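Lacson Building, Shared Rooms: Safety Walk-Through
Date: July 28, 2022
Checked by: Honeylyn Cabrera and Fraser Cairns
Area: second floor, 2,236 square feet
Marks used: OK / FIX / WATCH

General comment: Great round this time! Fraser and I started at the stairwell and worked back toward the supply closet. Last round's list had two old FIX items on it and both are closed.

EXITS AND STAIRS

1. Exit doors open fully from inside. OK
Both swing freely. The new closer on the east door is a joy, no slam at all.

2. Exit signs lit. OK
Test button held on each one, battery came on right away.

3. Stair treads and handrail. WATCH
Tread 4 from the top has a lifting edge strip. I pressed it down and it held, but please look at it when you go by. Asabe Idahosa has the adhesive.

FIRE

4. Extinguishers charged and tagged. OK
Needles in the green. Next service is in October, tag number 492 first.

5. Smoke alarms. OK
Loud. Sorry to everyone on a call.

6. Nothing stored within 35 inches of the electrical panel. FIX
Folded chairs were leaning there again. We moved them to the hall closet, and I would love a strip of yellow tape on the floor before the next round.

KITCHENWARE AND FOOD PREP

7. Sharp tools stored or set down away from the table edge. OK
This includes peelers and graters. The grater was well back on the table, past the bowl and the steel plate, so no complaints from me. Please don't leave one in a sink full of suds.
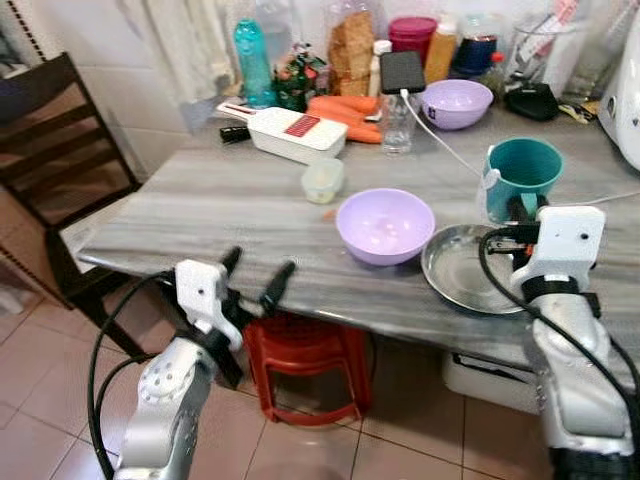

8. Plates, bowls and mugs free of chips and cracks. OK
Fraser went through the whole cupboard and pulled one chipped saucer. Thank you to whoever started using the drying rack properly, what a difference!

9. Fridge temperature. OK
39 on the dial thermometer. Door seal wiped down while we were there.

10. Hot water at the tap. WATCH
It climbs fast. Kyu-ri Kong is asking Zonovent if the mixing valve can be turned down a touch.

TABLES AND CORDS

11. Folding tables: legs locked, no wobble. OK
Lean on each corner with a flat hand. If it gives, fold it up and tell one of us.

12. Power strips: no damage, not chained together, kept apart from drinks. FIX
The strip near the back edge of the light-blue table has a bottle standing right behind it. Bottles and cups go at the other end, please, even with the lid on. I'd be thrilled to see these strips mounted on the wall, and Iida Leinonen has a quote from Protness for brackets.

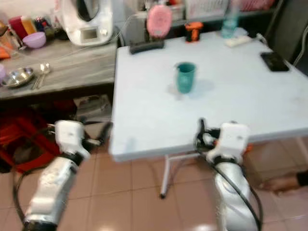 13. Cords do not cross walkways. OK
So much better than last time. The cord covers were worth every cent.

FIRST AID AND CLEANING

14. First aid kit complete. FIX
Out of small bandages and the burn gel has expired. Fraser is ordering both.

15. Cleaning products labeled, caps on. OK
One spray bottle had a faded label, so I wrote a new one.

16. Floors. OK
Tile is sound. Wet floor sign found behind the mop bucket and put back on its hook by the door.

RESULT
Open items: 3, 6, 10, 12, 14. Items 6 and 12 can be done by anyone with five spare minutes, so go for it!

Comments added after posting

Iida: Brackets are fine with the Menville office. I'm waiting on a delivery day.

Asabe: Tread strip glued. Please stay off it until tomorrow morning.

Kyu-ri: Can we add the window latches to the next list? The one by the copier sticks.

Honeylyn: Yes, great catch. Added as item 17.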